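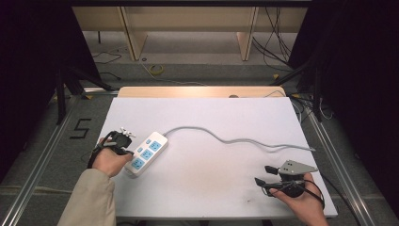
Two hand-held grippers at a power strip, station 5, Estascombe.

The cord is the difficult part. A power strip is rigid, keeps its shape and can be picked up from either side. The cord attached to it does none of this. It takes a new curve every time it is put down, and a robot that has learned to handle it in one position has learned very little about the next.

Limen, which runs its demonstration floor in a former print shop in Estascombe, has spent most of its effort since August on objects of this sort. The method is manual. An operator straps on a pair of grippers, stands at a board and does the task the way the robot will be asked to do it, with two jaws on each side and no fingertips. The motion of each gripper is recorded along with its opening width. No robot arm is needed at this stage, and the recordings are later fitted to whichever arm the customer owns.

Ekkachai Prasertsri, who writes the task sheets, previously worked with remote control. His team at Alcantara drove a pair of arms from a desk across the room. "You got clean joint data and very slow hands," he says. "An operator would take a minute to find the end of a cable. With the gripper in your own hand, you feel when it slips."

The trade is accuracy. A remote-controlled arm reports its own position from its joints. A hand-held gripper has to be tracked, and the tracking suffers when an operator turns a wrist too far or covers one tool with the other. Operators can also reach in ways an arm can't. Limen filters for both, and in the last batch 21 percent of recordings were thrown out. The remaining 79 percent went to training.

The task sheet for the power strip runs to 2 pages. It fixes the start and end conditions and leaves the middle open: the operator may steady the strip with either gripper, and may regrasp the cord as often as necessary. Between recordings the strip is turned and the cord laid out again by hand. Prasertsri asks operators to avoid tidy layouts, a habit he says takes a week to break.

Mistakes are kept if the operator recovers from them. A dropped cord picked up again is useful material — a robot will drop it too. A recording in which the operator stops to think is marked and reviewed separately.

The first customer for the cord work is Wuretti, which repacks returned household electrical goods and currently coils every lead by hand. Its trial cell will use two arms on a fixed bench. Limen plans to record a further set at the same bench height before the arms are installed, with the jaws changed to match.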